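Last updated: December 28, 2024

Trindade Bereavement Walking and Running Groups
Year-end progress report to the Nedico Fund
Prepared by Janaína Amaral, program lead

Your grant pays for two weekly groups for adults who have lost a partner, parent, child or close friend. This report covers July to the end of the year.

Attendance

We had 42 people sign up in the period, against a target of 90 for the full grant year. The walking group filled quickly. The running group was slow to start and had four regulars until the clocks changed, when we moved it to the lit track at Pustach Park and it grew to 11. Most people come for six to eight weeks and then drop to once or twice a month. We had planned on a fixed ten-week course, but people joined at all points and we stopped trying to keep cohorts together.

Referrals mostly come from the hospice and from two doctors' offices on the east side. We have had very few from funeral homes. Gilmar Miranda visited five of them in the fall and left cards, and one has referred a family so far.

Staffing and training

Bo-ram Kwon finished her grief support training and now leads the walking group. Stellan Grønli leads the runs. We are short one backup leader, and two sessions were canceled when Stellan had the flu. Yakubu Edet has agreed to cover from the new year, once his background check comes through.

What members told us

We ask everyone to fill out a short form at week six. The most common comment was that it is easier to talk while moving, side by side. Several people said the first ten minutes were the hardest part and asked to be met at the parking lot – we now do this for every new member. Three people told us the running pace was too fast. Stellan has added a run/walk option.

Two members left because they wanted one-on-one counseling. Both were given the Getbridge number and we followed up by phone.

Spending

We spent $800 on leader training and $400 on track rental. Shoe vouchers are underspent – only three were claimed, and we think people don't like to ask. With your agreement we would like to move what is left into track rental for the winter.

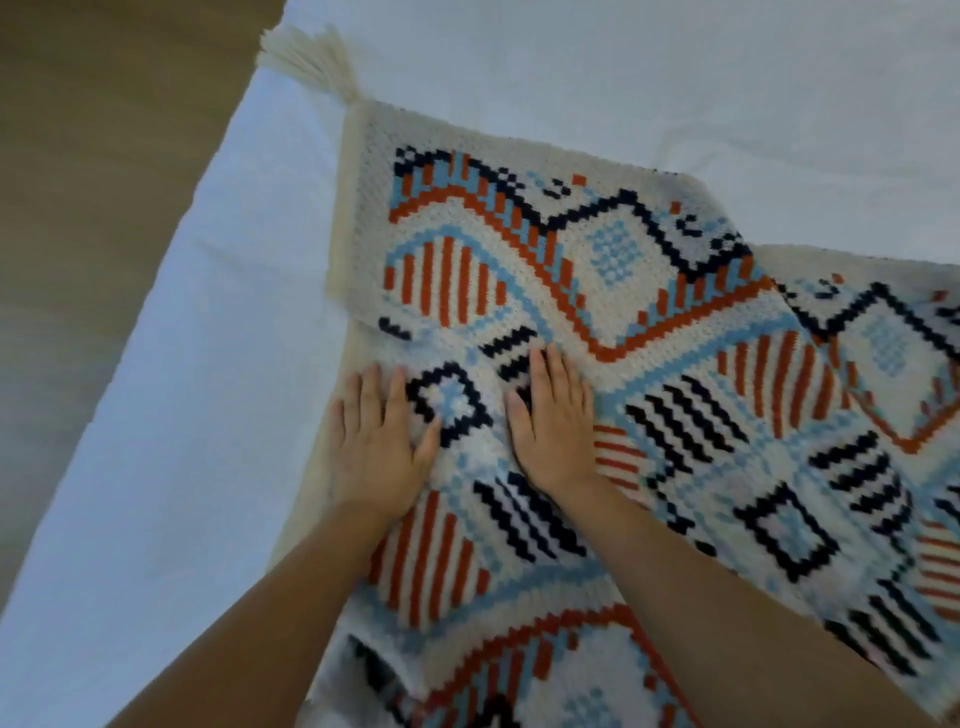

Can people bring a friend or family member to the groups?
They can for the first two sessions. After that we ask the friend to step back unless they are grieving the same person, in which case they sign up as a member too.

Next six months

We will start a second walking group, at midday, for people who don't want to be out after dark. The anniversary calls Bo-ram has been making will continue. Each member gets a call in the week of the death date if they have asked for one.

We still need a decision from you on the voucher money before the next rental payment is due.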